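Notas para la charla: Leer la etiqueta (y hacerle caso)
Hitutden, sala pequeña. 22 min + preguntas 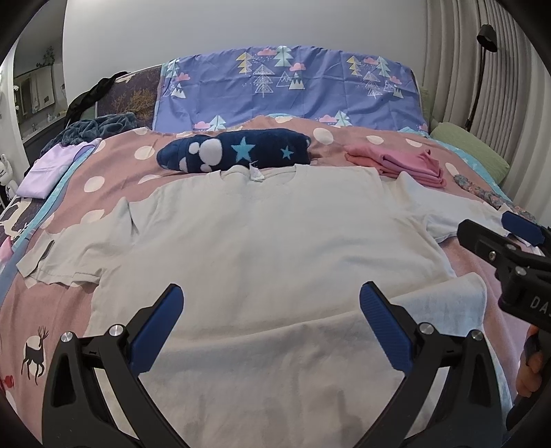

Camiseta gris claro extendida, con la etiqueta de cuidados asomando en el cuello.

ABRIR sin presentarme, directo a la pregunta: quién ha leído la etiqueta de lo que lleva puesto hoy. Esperar. No rellenar el silencio, la última vez lo rellené.

Luego sí, nombre, de dónde vengo, gracias a Hưng Kiều por organizar y por prestarme el adaptador.

1. Por qué hablamos de esto
- La ropa se estropea mas en casa que en la calle. Lavado, secadora, plancha. Decirlo despacio.
- Mi historia del jersey de lana a 60 grados. Corta!! En Clirnolwood se me fue media charla con el jersey.
- Idea que tiene que quedar: lavar menos, más frío, menos jabón. Repetirla al final.

2. Los símbolos
- Cubeta = lavado. Triángulo = lejía. Cuadrado = secado. Plancha = plancha (pausa, suelen reírse). Círculo = limpieza profesional.
- Rayita debajo de la cubeta: programa suave. Dos rayitas: muy suave. Esto no lo sabe casi nadie, preguntar a la sala antes de decirlo.
- La temperatura es un MÁXIMO. No una recomendación. Subrayar.
- Círculo dentro del cuadrado = secadora. Un punto, baja; dos puntos, normal. Tachado, pues no.
- Si alguien pregunta por las letras dentro del círculo: son para la tintorería, no para nosotros. Seguir.

3. Algodón, el caso fácil
- Encoge sobre todo la primera vez y sobre todo en secadora.
- Camisetas del revés, siempre. Si tienen estampado, más todavía.
- Tender por el bajo, no por los hombros (marcas de pinza). Aquí Kieran Tully me va a discutir, él cuelga todo en percha. Dejarle hablar un minuto, no mas.
- Doblar o colgar: me da igual, pero el punto grueso siempre doblado.

4. Detergente
- Echamos de más. Pasar la taza medidora por la sala, que vean hasta dónde llega la raya.
- Suavizante en toallas: no. Absorben menos. En ropa de deporte tampoco.
- Mencionar la muestra de Zullatex, la mezcla elástica. Que la estiren y la suelten. RECOGERLA, la otra vez desapareció.
- Vinagre: va a salir seguro. Respuesta corta: depende de la máquina, mirar el manual, a mí no me gusta para las gomas. No entrar en debate.

5. Números, solo uno
- En mi libreta apunté 100 lavados en casa. Roughly no, en español: aproximadamente 1000 prendas. Casi todas a 30 y salieron bien.
- Ojo, es mi casa y mi agua. Decirlo antes de que lo digan ellos.

6. Manchas (si voy bien de tiempo, si no saltar al 7)
- Sangre: agua fría. Grasa: lavavajillas directo, dejar un rato. Vino: no frotar, secar a toques.
- Probar antes en una costura de dentro.
- El caso Morelli, el mantel. Es bueno pero largo, contarlo en 2 frases.

7. Cierre
- Volver a la pregunta del principio. Que cada uno mire una etiqueta esta noche, una sola.
- Menos, más frío, menos jabón.
- Hoja de símbolos en la mesa de la entrada, coger una por persona que imprimí pocas.
- El taller de remendar es en octubre, apuntarse con Hưng.

Cosas mías: agua a mano. No leer de la hoja. Apagar el movil. Preguntar si se oye atrás ANTES de empezar. Si falla el proyector, dibujar la cubeta y el triángulo en la pizzarra y tirar para adelante.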